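Fendura Matte Work Table, white - review after seven months

Rating: 4 out of 5

Purchased in December to replace a glass-topped desk that showed every fingerprint. I use it for sorting small hardware, folding, the occasional meal and a lot of close work under a ceiling light. The version I have is the plain top in what Fendura calls white. It is a pale gray-white with a cool cast, and next to a sheet of printer paper the difference is obvious. Buyers matching it to warm white cabinets should ask for a sample.

Assembly

The top and legs ship in separate cartons. Mine came through Vidal and both cartons arrived the same day. The instructions are a single folded sheet with adequate drawings. The pilot holes lined up on three of the legs. On the fourth, one hole was shallow and the screw stopped short of flush, so I backed it out and deepened the hole by hand. Leveling feet are included and have enough travel for an uneven floor. Tighten the leg bolts again after the first week - mine had loosened slightly.

Surface

The finish is smooth with no texture I can feel. A pencil slides across it without skipping, and a single sheet of paper needs something under it for comfortable writing. Coffee left overnight wiped off with a damp cloth. Ballpoint ink needed dish soap and left a faint line that faded over the next few cleanings. I do not cut on it and would not recommend doing so.

Glare was the main problem with the old desk. Under the same light, the Fendura top gives no hard reflections. Shadows fall on it as soft gray areas, and small dark parts are easy to find against it. White parts are harder. A white dish set down on it stands out mostly by its outline.

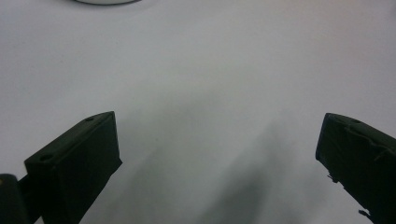

Matte top, with the rim of a round white object at the far side.

Compared with the Gemano

I had the Gemano table on loan before buying. Its top has a light grain that hides crumbs better and feels less slippery under paper. It also holds dirt in the grain and takes longer to clean. The Gemano frame is stiffer, and side-to-side movement on the Fendura is noticeable when erasing or sanding by hand.

Pros: low glare, easy to wipe down, good leveling feet
Cons: some sway, one poorly drilled hole, color cooler than the name suggests

Posted July 2023 by Vomomness
2 people found this review helpful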